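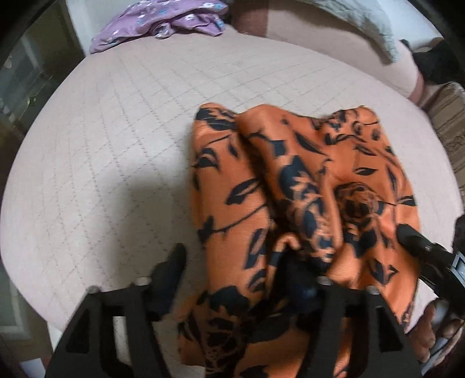 Most people in Coltden who do their ironing at the end of the week start with the easy pieces. Shirts go first, then pillowcases, and anything soft or slippery gets left on the bed until last. By then the iron is too hot for it. A printed piece like the burnt-orange one with the black roses and leaves is better sorted out before the iron is even plugged in. Lay it on a bedspread and find the hem. The quilting gives a shiny fabric something to grip, and it slides less than it would on a bare table.

A large print helps with the folding. When a rose or a stem looks stretched, there is a crease under it. Smooth from the middle toward the edges with a flat hand, then fold in half along the length - the print will not match up, so go by the hem.

The Tusport housekeeping school, which runs a winter course in fabric care, teaches its students to roll slippery pieces after the second fold. A roll takes up less of the drawer and leaves softer lines. The course costs $219 and starts again in January. Last year 200 people signed up, many of them for the session on stains.

For storage, Coughlan Street has two shops that sell plain cotton drawer bags. Tinance, the larger one, also carries cedar blocks. Wash the bags once before using them, and keep dark prints away from pale linens until they have been through a few washes.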